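Bread basket notes: weave, rim and what to put in first

Category: Kitchen, Baking

I have been baking the same two shapes on Saturday for most of the winter, and the question of what to serve them in has taken more of my time than the dough did. What follows is a record of the settings I use now, mainly so I can find them again. The recipe has been posted before, so I have only repeated the parts that affect how the bread sits in a basket.

The shapes

The first shape is a small round roll with a lobed top. The second is a long plait with tapered ends. Both come from the same enriched dough, divided by weight. A round takes 107 g. The plait takes 187 g, divided into equal strands, rolled thicker in the middle and thinner toward the ends. If the strands are rolled to one thickness the plait comes out blunt and wide at the tips, and a blunt plait is harder to fit beside anything else.

Egg wash goes on the plait 2 times, once before the final proof and once immediately before baking. The rounds get one coat. This gives a darker top on the plait with pale creases between the twists. The creases are where the dough expanded in the oven after the wash had set. I used to brush wash down into them to even out the color. I stopped, as the pooled egg cooked into a hard yellow film that peeled.

Oven temperature is 401°F by the probe. My dial says 400, and the probe says one degree more, every time. I have left it alone.

Cooling

Bread goes on a wire rack until there is no warmth on the underside. Do not move it to the basket before this point. A woven base passes air only if there is a gap under it, and most round baskets sit flat on the table. Steam from a warm roll condenses on the lower weave and softens the bottom crust in one patch. The patch is easy to feel with a thumb.

The rounds cool faster than the plait, so they are always ready first. That has a consequence for loading order, covered below.

The basket

I have owned three baskets for this purpose. The first was a rectangular one from Gustik, with straight sides. It held plenty, but the corners collected crumbs and the weave there was too tight to brush out. It now holds onions.

The second was a deep Plasoton one in woven plastic strip. It can be washed in the sink, which is a real advantage. The sides were so high that people at the table had to reach down into it, and the rolls at the bottom were handled by everyone who wanted a different one. I gave it to my sister.

The third is the current type: round, wicker, low sides, crossed weave. Young-sook Ahn recommended it after I complained about the other two at some length. She has used hers for dinner rolls for years and lines it only when the bread is seeded. I have copied this. An unlined basket is easier to shake out, and a plain enriched roll sheds very little.

The cloth

The table is covered with a light gray cloth. I tried a white one from Clovia and a dark blue one before it. White showed every flake of crust, and the blue showed flour. Gray with a fine speckle hides both reasonably well. The cloth also matters because the plait spends time directly on it, so it should be washed without fabric softener. Softener leaves a smell that bread picks up quickly.

Loading order

1. Set the basket down near the front left of the table, with space to its right.
2. Put the rounds in first, a little off center.
3. Lay the plait on the cloth beside the basket, on the diagonal.
4. Move the plait last, or leave it out if it is going to be sliced.

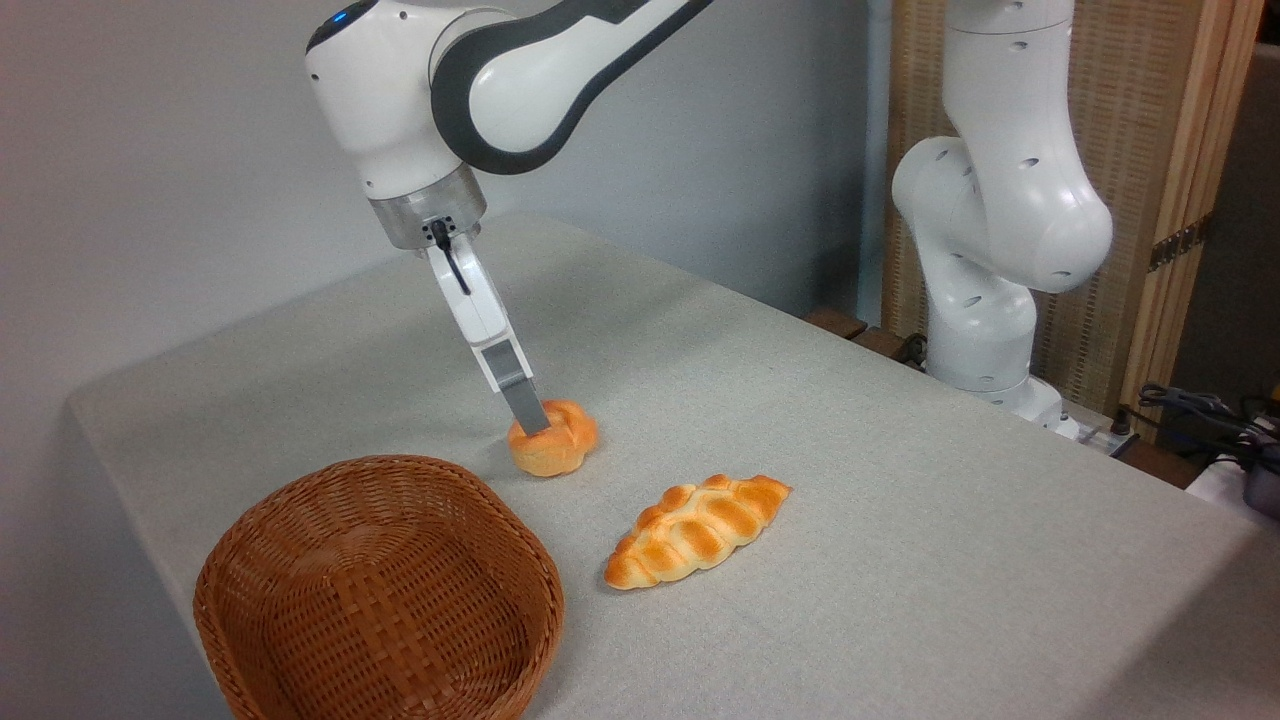
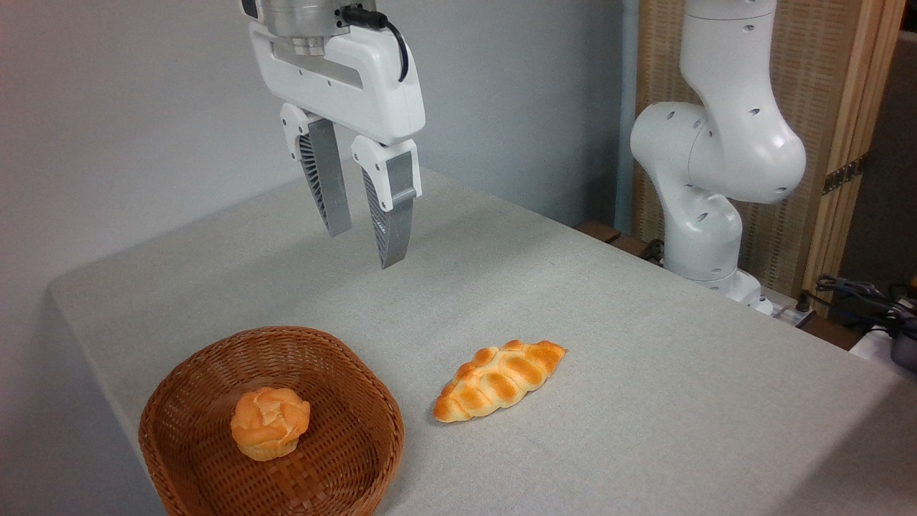
Round roll out of the basket in the first one and a round bun in it in the second, with the braided loaf on the cloth both times.

Step 2 is the one I had wrong for a long time. I put the plait in first on the grounds that it was the larger item. In a round basket a long loaf takes the full diameter and leaves two narrow segments, one on each side, and a round roll does not fit well in either. It rides up on the plait and leans on the rim. With the round roll in first, the plait can rest along one side with its ends on the rim – not elegant, but stable when the basket is passed.

Picking up

Lift a lobed roll by its sides, low down, where the crust is firmer. Pinching one lobe at the top can tear it away. The plait should be lifted at the middle, where it is broadest. Held by one end, a fresh plait bends under its own weight and the twists open along the upper side.

Cleaning

Turn the basket over and tap the base. Then use a dry pastry brush, following the direction of the strands and then crossing it. If something sticky has got into the weave, a barely damp cloth will take it off, followed by a few hours upside down on the rack. Wicker that is soaked and left standing will warp at the base and rock from then on. Mine rocked slightly for a month after I rinsed it under the tap.

Storage

The basket is for serving. Bread left in it overnight is stale by breakfast, since air reaches it from every side. At the end of the meal I move what remains to a lidded tin. The plait keeps a day longer than the rounds. Slices from the middle of it are good toasted with the Guimarães quince paste I mentioned last time.

Still to test

A shallower basket in an oval shape, long enough to take the plait flat. I have seen one with the right length but the handles stood up above the rim, and I would like to find it without them. I also want to try a 93 g round, as the current size leaves slightly less room for the plait than I want.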